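Zwischenbericht November: Packplatz-Umbau bei Flitik, Standort Lulholm
Zuletzt aktualisiert: November, 16:40 Uhr

Liebe Frau Bogdan,

ich schreibe diesmal ein bisschen mehr als sonst, es ist nämlich einiges passiert (und einiges leider auch nicht, dazu komme ich noch). Den größten Teil des Monats haben wir in der Simulation verbracht, mit dem Arm über der Matte und den kleinen Würfeln als Stellvertreter für unsere Musterschachteln.
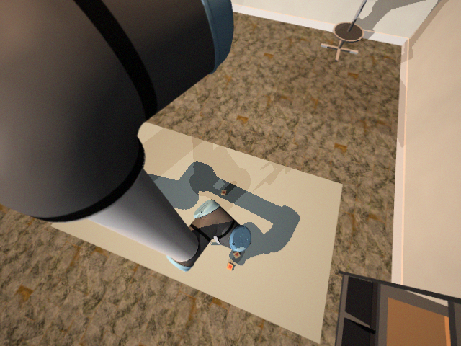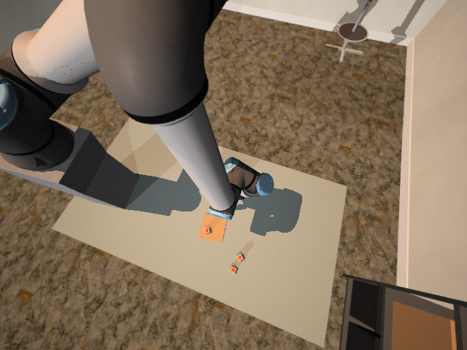 Simulierte Zelle, beide Ansichten: Roboterarm über der beigen Arbeitsmatte, darauf die drei kleinen Testwürfel.

Wir haben bisher 679 Durchläufe gerechnet, geplant waren für diesen Abschnitt 400. Das klingt nach Übererfüllung, kommt aber vor allem daher, dass wir die Greifhöhe zweimal neu einstellen mussten und danach alles noch mal von vorn ging. Nächsten Monat nehme ich mir die Ablage vor, da bin ich mit der Drehung der Teile noch überhaupt nicht zufrieden! Von den letzten 250 Durchläufen sind 31 abgebrochen, fast immer beim Ablegen. Für den Packplatz reicht mir das nicht.

Jetzt zu den Leuten, das war ja Ihre eigentliche Frage. Despina Ghiță leitet die Frühschicht und saß an zwei Vormittagen neben mir am Bildschirm. Sie hat sofort gesehen, dass der Arm in unserem ersten Entwurf genau dort ausholt, wo heute die Kolleginnen die Lieferscheine anreichen. Das hätte ich übersehen, ich packe ja selbst nicht. Wir drehen die Zelle jetzt so, dass der Laufweg zum Etikettendrucker frei bleibt. Kostet uns ein Stück Regalfläche, das haben wir mit Huresell schon besprochen, die liefern einfach das schmalere Modell.

Was sich im Alltag ändert: Das Einsortieren der kleinen Schachteln fällt am Packplatz weg, das macht dann der Arm. Prüfen, Beilegen und alles Zerbrechliche bleibt Handarbeit. Dazu kommt eine neue Aufgabe, nämlich die Zelle bestücken und bei Störungen quittieren, und darüber wird in der Pause ziemlich viel geredet. Ein paar freuen sich (das Einsortieren geht wirklich auf die Handgelenke), andere fragen, ob dann auf der Spätschicht eine Person weniger steht. Ich habe gesagt, was im Antrag steht: Im Projektzeitraum wird keine Stelle gestrichen. Es wäre aber gut, wenn das auch noch mal schriftlich von Ihnen käme, auf einen Aushang von mir verlässt sich da keiner so richtig.

Die Schulung haben wir intern »Vlad« getauft, fragen Sie nicht, der Name ist beim Mittagessen entstanden. Geplant sind kurze Einheiten direkt am Platz, immer zu zweit und in der Arbeitszeit. Despina möchte die erste Gruppe selbst begleiten, dafür müsste sie an diesen Tagen von der Tourenplanung freigestellt werden.

Offen sind von meiner Seite noch die Freigabe für das schmalere Regal und Ihr Okay zur Freistellung. Das Geld für die Schulung ist noch nicht angerührt, beim Posten Rechenzeit liegen wir wegen der vielen Wiederholungen leicht drüber, die Aufstellung schicke ich getrennt.

Viele Grüße aus Lulholm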